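Skerneo two-arm kit for clearing trays - is the Privia gripper set worth adding?

Posted in: Automation, small catering
November 30, 2020

We are looking at the Skerneo bench kit for a staff canteen. It would clear returned trays: scraps off, cups to one side, crockery into a rack. The kit comes with two arms, one controller and the standard grippers. The supplier also lists the Privia gripper set as an extra. The load limit per arm is given as 3 kg, so plates and cups are no concern on weight. What I can't judge from the data sheet is grip on thin or tapered items, and how much setting up is left to the buyer. Has anyone run this kit on mixed crockery?

dronus_bench

We have had one since February, on the standard grippers. Cups and bowls are fine once the pick heights are set. Plates are slower, as the finger has to get under the rim and the approach angle matters. Cutlery is the weak point. Spoons lying across each other tend to be lifted as a pair, and the software then treats them as one item.

Layout makes more difference than the gripper in my view. Keep the tray in the middle, with the bin and scrap tray on the left and the rack on the right, and give each arm its own side. If both arms share the middle zone, the controller makes one wait for the other and the cycle time suffers.
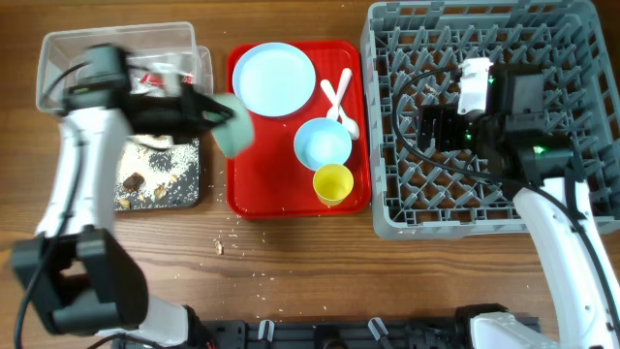
Does the kit need to be calibrated again if the table is moved?

The arms keep their positions relative to each other as long as they stay bolted to the same rail, so moving the whole bench needs only the short check routine. If either arm is taken off the rail, run the full routine, which takes 70 minutes on our unit.

On loose food: the arms don't clean. Rice ends up on the table and has to be wiped up by hand. Keep it away from the arm bases, as the joints on this model are not sealed.

kelemen_user4

Don't bother with Privia, overpriced. Use the normal ones and put tape on the fingers.

tray_line_north

I would not use tape near food or in a wash area. It lifts at the edges and holds grease.

The Privia set has softer pads and a wider opening. We tested it for over 3000 picks against the standard set, same trays, same crockery. Drops on plastic cups fell noticeably. On plates there was no difference worth paying for. On spoons it was slightly worse - the pads are thick and won't go under a flat handle.

Two points to raise with the supplier before ordering:

Ask whether the gripper change needs a new software licence. Ours did, and it was not on the quote.
Ask for spare pads in the price. We replaced the first pair after 2 months.

If most of your returns are cups, buy the set for one arm only and leave the standard gripper on the rack side. The controller accepts a different gripper on each arm, although you have to enter the tool length for each one by hand.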